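Section 5: Hanging your backdrop

The Prumomier 3149 kit holds any of our fabric backdrops, from the plain colours to the big printed ones, and it goes up faster than you'd think. If you've only ever pinned a sheet to a curtain rail, you're in for a treat! Please read Section 4 (Building the stand) first if the uprights are still in their bag.

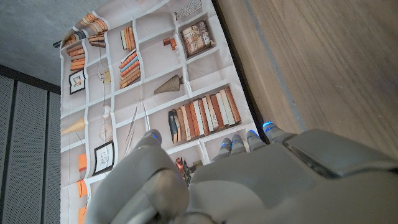

Ilona Fekete
Product Guides Writer, Genham

Before you start

You will need the two uprights, the crossbar in three pieces, the 6 spring clips and your backdrop. A steamer is handy, and so is a second pair of hands for step 4, though plenty of people manage alone.

Caution: Keep the stand well away from heaters and open windows. Fabric catches the wind like a sail.

Putting it up

1. Unfold the backdrop and lay it face down on a clean floor. Find the sleeve, the long pocket sewn along the top edge. The care label is always at the bottom left when the print faces you, so it will be on your right for the moment.

2. Join the three crossbar pieces. Push each one in until the button pops through its hole. Give the whole bar a gentle tug.

3. Feed the bar through the sleeve from the label side. Bunch the fabric up as you go, then spread it out again once the bar comes through at the far end. (It's a bit like putting a new cord in pyjama bottoms, and just as satisfying when it works.)

4. Lift the bar onto the uprights, one end at a time, and tighten the wing nuts by hand. Don't use pliers.

5. Raise both sides a little at a time, swapping from one to the other, until the bottom edge just touches the floor. For table-top use, stop when the bar is 109 cm above the table.

Note: The Grimness range has no sleeve. Fold the top edge once over the bar and fix it with the spring clips, starting in the middle and working outwards.

Getting the creases out

Lovely prints deserve a smooth finish! Hang the backdrop overnight if you can, and most of the fold lines will drop out by morning. For stubborn ones, steam from the back on a low setting, moving from top to bottom. Keep the nozzle a hand's width from the cloth.

Caution: Never iron the printed side. The inks can soften and mark.

If you still see ripples, clip the lower corners to the uprights and pull gently outwards. Diagonal ripples mean that one side of the bar is higher than the other, so go back to step 5 and level it.
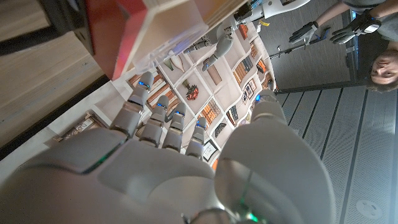

Taking it down and storing it

1. Take off the corner clips first, then lower both sides evenly.

2. Slide the bar out and roll the fabric around the cardboard tube, print side out. Folding is fine for a journey, but roll it again when you get home.

3. Put the clips back in their pouch and tie it to the crossbar bag.

For washing, see Section 6.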